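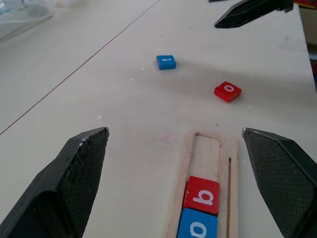
Letter tray with a red block and a blue block in the slot.

Letter trays: notes on fit and layout

The wooden letter trays in the word-building sets have been in use since September, and several readers at the Fletville rooms have asked about dimensions, spares and the correct way to lay out a table. The points below replace the half page in the previous issue, which gave the wrong slot orientation for left-handed use.

The tray is a flat length of pale wood with one long rectangular recess and a raised rim. A thin groove runs parallel to the recess along one side. Letters go in the recess, end to end, with faces up. The rim sets the line of the word, so no further alignment is needed once a block is down flat. If a block rocks, it is usually resting on the rim at one corner; lift it and set it down again. Pressing on a rocking block marks the edge of the paint, and worn edges are the most common fault on returned sets.

The groove is not for letters. It takes the picture strip supplied by Domański with the second version of the set. The first version came without strips, and card cut to suit works equally well. Strips should be trimmed square, as a rounded corner tends to catch.

Blocks are red or blue with a white lowercase letter. Color carries no meaning in this set. Some readers have been sorting vowels into one color and consonants into the other, following the Zumedstead scheme, but the letters were not painted to that scheme and the sort breaks down after a few words. Sort by letter only.

The round letters need some care. A lowercase b turned through half a circle reads as a q, and d and p behave the same way. Before a session, decide which long side of the tray is the bottom of the word and keep it toward the reader. We use the groove side as the bottom. Where two people share a table and sit on opposite sides, give each a tray.

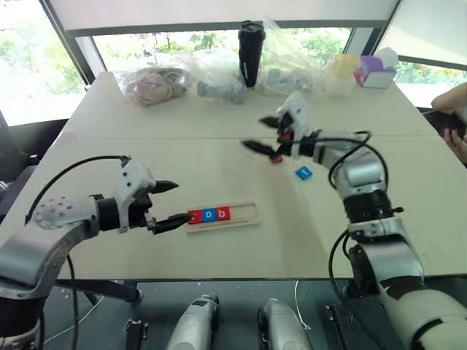
Tray on the white table, three tiles at its left end and a blue one lying outside it.

Table layout matters more than expected. The tray should lie flat with clear space on the side the letters come from. Loose letters are best kept close to the tray and away from the table edge. On tables made of two panels, keep the tray to one side of the seam - a tray bridging two panels of slightly different height will tip when the end block goes in. Bags, cups and tissues can go along the far edge.

Fill from the left. Starting in the middle leaves gaps that have to be closed by sliding, and sliding wears the floor of the recess.

Stock: Fendholm holds 1,100 loose blocks and 99 trays. Replacement blocks are issued singly by letter. Trays are issued 2 to a room, and a room needing more should send its request with the room number and the version of the set. Allow 6 working days. Returned trays should be wiped with a dry cloth and packed separately from the blocks.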